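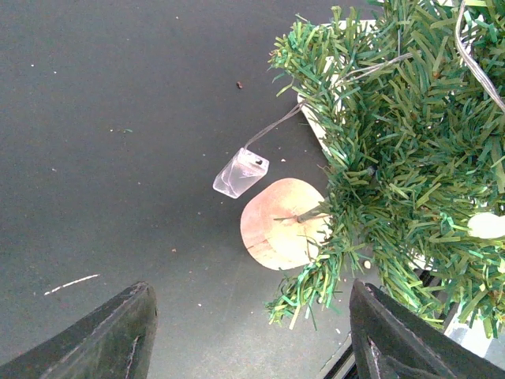

**Bullberg rehearsal tracks, one season in**

Our group does two musicals a year in a 200-seat hall, and for the December show we had no pianist for the first half of rehearsals. Ruwan Saha, who directs, asked me to find a set of accompaniment tracks we could legally use in rehearsal and, if it came to that, in performance. We went with Bullberg. I ran it from the laptop for the whole run, so this review is from the person pressing the space bar.

You buy a license for one title. Ours covered 20 rehearsals with the full cast and came with a player app and a login for each cast member to practice at home. Performance use is a separate fee and has to be added before opening night. Read that part of the agreement before you budget. We nearly missed it.

The recordings are good. They sound like a small pit band, and the drums are kept low enough that singers can hear pitch. Tempo can be changed in the app without the sound going thin, at least for small changes. Past a certain point the strings start to wobble, and for our slow ballad we had to accept a faster speed than Ruwan wanted.

Cuts and repeats are where it earns the money. You mark a bar, tell it to loop, and it loops until you tap again. Scene changes that ran long were covered every night. Transposing works too. Kavinda Jayawardena had his solo down a whole step and it took one menu.

What I didn't like:

- The app needs to check in online before each session. Our hall has poor signal, so I did it from the parking lot.
- Bar numbers in the app did not match our rented vocal books in two songs. Support sent a corrected file after four days.
- Home logins stop working the day after the last licensed date. Asanka Mollah was still using hers to prepare for an audition.

We also tried the Sendine demo. It's cheaper and it works offline, but the vamps are fixed length, and for a show with live dialogue over music that ruled it out for us.

A live player is still better for note-bashing in week one, when people need a phrase played five times with one hand. By week three I had stopped missing one, and the cast had too — mostly.

I would license it again for a show with a lot of underscoring. For a revue I'd save the money and use Sendine.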